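*Dramari equipment wiki. Page last edited February 22, 2026. Prices are in Canadian dollars, before tax.*

# Bench robot budgeting

**Bench robot budgeting** is the part of buying a two-armed table robot that happens before anyone signs anything. I wrote most of this page after doing it at the Brotmont shop (and getting a fair bit of it wrong the first time), so it leans toward a small outfit with one bench and one shared budget code.

## Scope

A quote usually covers the arms, the grippers, a controller and a day of training. It almost never covers the table, the power work or the little stuff that goes on top. I keep two sheets for this reason, one for the supplier's quote and one for everything else, and the second sheet is the one I get asked about!

## Typical extra lines

| Line | Our cost |
|---|---|
| Table levelling and bolts | $310 |
| Spare cables and strain relief | $560 |
| Table covering, two changes | $142 |
| Hand tools and bins | $76 |

The cable line surprised me. Ours came from Plollon as a kit, and I'd order it with the arms next time, so the freight only gets paid once. The levelling line was higher than it should have been because we moved the table after it was set. Measure the room first, and then measure the reach of both arms with the elbows out, which is a much bigger shape than the brochure drawing.

## Timing

Masanja, our supplier, wanted a purchase order before the end of May to hold the price. Leave yourself a few weeks on the electrical side. Our electrician was booked solid and the crates sat in the hallway, with everyone squeezing past them to get to the kettle.

## Trial tasks

Pick the trial jobs before the demo day and put them in writing. I like a plain household chore for this, something anybody on the purchasing side can judge without training. Sweeping bits off a table is a good one. 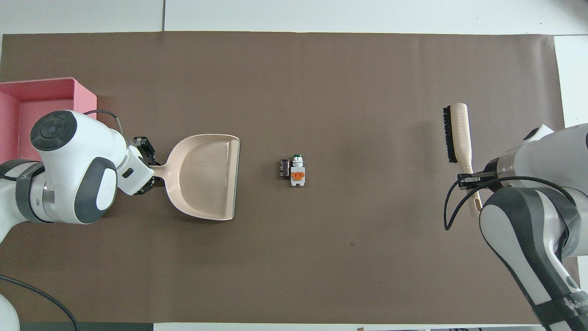
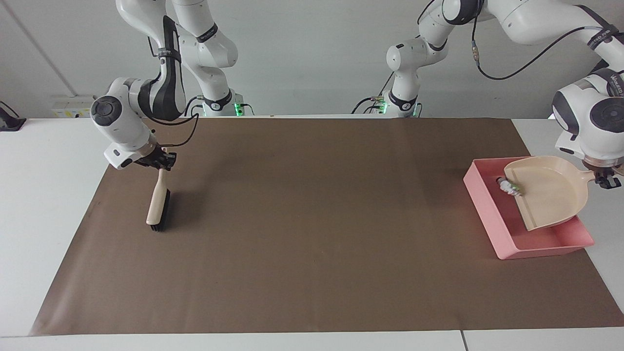 Small tools get left out of budgets more than anything else I know of. They're cheap, they look like something you can grab from the supply closet, and then you've got a robot that costs as much as a truck sharing a broom with the front office. For a sweeping job, I'd put down a hand brush, a dustpan with a short handle the gripper can close on, and an open bin like the pink one, placed where the arm with the dustpan can tip into it. Buy two of each, same make and same colour. If a brush wears out and the new one has a fatter handle, you may be paying somebody to set the grip up again, and that's a service call on a line that was supposed to be pocket change.

## See also

- Service contracts
- Floor loading and crate access
- Writing a purchase request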